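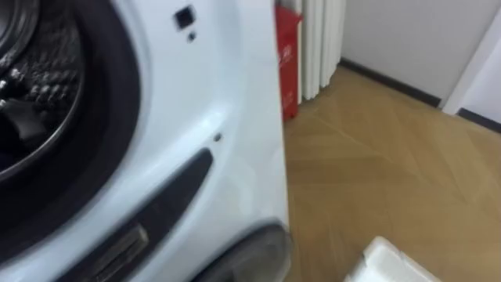 Washer and Dryer FAQ for Cernisholm Residents

Updated 11/19/19

Please read through these before calling the office. Most of the calls we get are answered on this page.

How do I know the door is shut properly?

Push the door until it clicks. If the machine won't start, open the door and look for a sock or a drawstring caught on the rubber seal. Even a thin piece of cloth can keep the latch from catching.

Do I need to clean the rubber seal?

Yes, once a month. Pull the fold back gently with your fingers and wipe inside it with a damp cloth. Coins, hairpins and lint all end up in there. Don't use bleach straight from the bottle on the rubber. A little dish soap in warm water is enough.

Why does my laundry smell musty?

Usually it sat in the drum too long, or the door was closed right after the last load. Take the wash out when the cycle ends and leave the door open a few inches for an hour or two. If the smell stays, run a hot cycle with nothing in the drum.

How full can I fill the drum?

You should be able to lay your hand flat on top of the clothes with room to spare. Towels and jeans take up more space when wet, so go lighter with those. One big comforter is a load by itself.

Which door is which on the stacked units?

Each unit has two round doors, one over the other. Check that you have the right one before you put in soap. We have had detergent poured into dryers more than once, and it takes a long time to clean out.

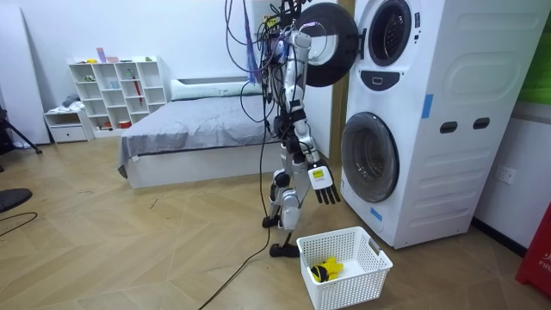
Stacked washer-dryer with the upper door open and the lower door closed.

I have trouble reaching the upper drum. What can I do?

Use a step stool with a wide base, and set it on a flat part of the floor. Don't stand on a laundry basket or pull yourself up by the door. The hinge is not made to hold a person's weight and a bent hinge means a new door. If you can't use a stool, ask at the desk and someone will help.

Can I leave a door hanging open?

When you are standing there, sure. When you leave, push it most of the way in. An open upper door is right at head height for a lot of people.

How much detergent should I use?

Less than you think. Two tablespoons of liquid will do a normal load. Too much soap leaves a film on the drum and makes the rinse run longer.

Who fixes the machines?

Wenum handles repairs. Leave a note at the desk with your name, the floor, and what the machine did — "broken" doesn't tell them much. Please don't take off any panels yourself.

3 comments

Despina Dimitriou
The note about drawstrings solved my problem. My hoodie was the culprit.

Boris Hodžić
Does the two tablespoons go for powder too? The box I buy says a full scoop.

Fatima Danladi
Boris, I use half a scoop of powder and my clothes come out fine. Could we get a second step stool for the upstairs laundry?

Shares: 11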